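Bleddyn Hopkin pays for his bench at Pruvovstead by the month, and since June of last year most of it has been taken up by a pair of robot arms. He calls the project Tritora. It has cost him a little over $2,000 so far, not counting the printer.

Hopkin, 49, repairs commercial dishwashers for a living. He had never built a robot before this one and says he picked the job of handling drinks because he could buy everything he needed for it at a grocery store.

"I wanted something where you can tell right away if it went wrong," he said. "With a bottle and a couple of cups, you can tell."

The arms came secondhand. The fingers are his own. He printed the first set solid, and they were too stiff to hold a soft plastic bottle without denting it. The current set has open pockets along the inside faces, so there is some give when they close.

"I went through a lot of blue filament," Hopkin said. "I had blue, so they're blue. If the color mattered I would have bought another spool."

He controls both arms with a program called Ejigu, which another member of the workshop wrote for a different machine and let him copy. It stores every attempt with a number. On 20th May the log stood at 2,626.
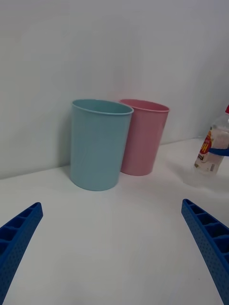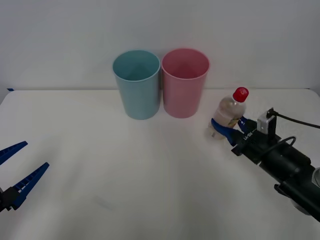

Hopkin said the cups gave him less trouble than he expected. The bottle has been harder. A clear bottle is difficult for the software to find against a pale background, and the weight changes with how much is in it.

"When it's full, the wrist sags a little," he said. "I can correct for that. When it's half full the liquid moves, and the arm is still correcting after the liquid has stopped. That's the part I'm working on now."

His answer for the moment is to slow everything down. He cut the speed of the lift in half in the spring and rewrote the part of the program that decides how hard to squeeze. He also replaced one of the wrist cables after it kept catching on the edge of the bench.

Getting two arms to share one table took most of the winter. They hit each other twice. The second time cracked a finger, and Hopkin added a rule that keeps one arm back while the other is carrying something.

He has been asked whether he plans to sell the design. A small parts shop, Wikex, offered to carry the fingers as a kit, and he turned it down.

"I'd have to write instructions," he said. "I'd have to answer the phone."

He intends to post the finger files for other members once he has settled on the spacing of the ribs. The next set is already drawn, with thinner ribs near the tip, and he expects to print it this week if the machine is free.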